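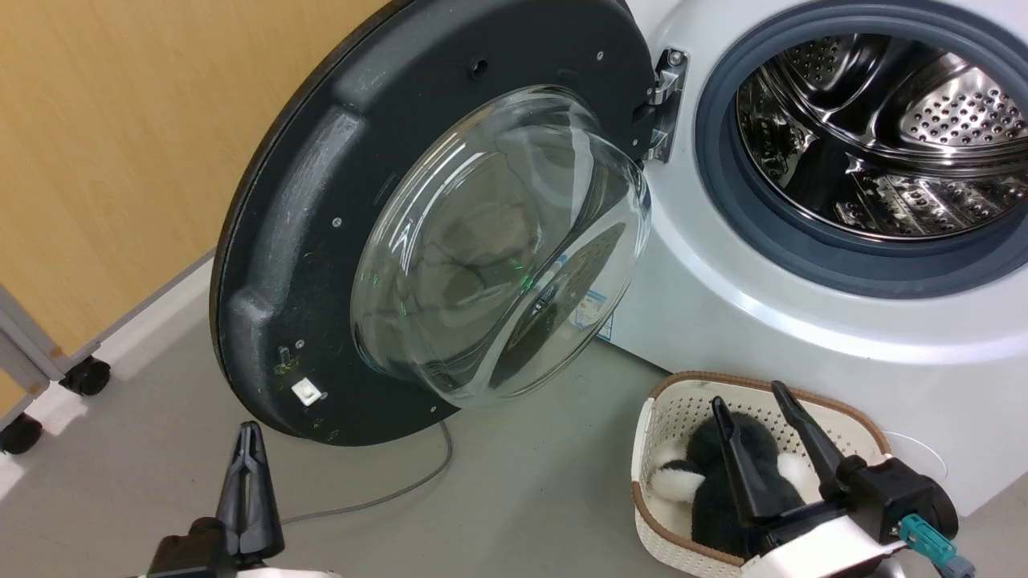

Front-loading washing machine, door open

BRESORVILLE TENANTS' ASSOCIATION
Minutes of the December general meeting

Held in the meeting room, Berge Street entrance. Opened 7.05 pm. Quorum present.

1. Previous minutes
Accepted with one correction: the Madilen Court side gate is to be rekeyed, not replaced.

2. Finances
Opening balance $2695. Paid out since the last meeting: $43 for printing. The hall hire invoice has not arrived and will be carried over.

3. Garden beds
Madilen Court asked for two more raised beds along the north fence. Several members were worried about shade on the ground-floor units. Agreed to mark the beds out with string first and look again at the next meeting.

4. Laundry hours
A request was received to open the laundry at 6 am for shift workers. Units above the laundry objected to the noise. Moved that hours be 6.30 am to 9.30 pm for a three-month trial. Carried, two against.

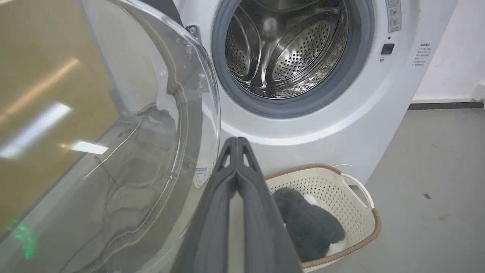 Members also asked that the booking sheet go back on the wall, as the online one is hard to use on a phone. Agreed. The secretary will print it monthly.

5. Roof repairs, Block B
Two quotes received. Nidau Roofing quoted $4000 including gutters. The other quote, $1637, covers flashing only. The meeting wanted to know whether the gutters can wait until after winter. Secretary to ask the landlord and report back.

6. Other business
Bikes are still being left in the Block A stairwell. A notice will go in letterboxes.
The visitor parking bay needs its lines repainted. Held over.

Closed 8.20 pm.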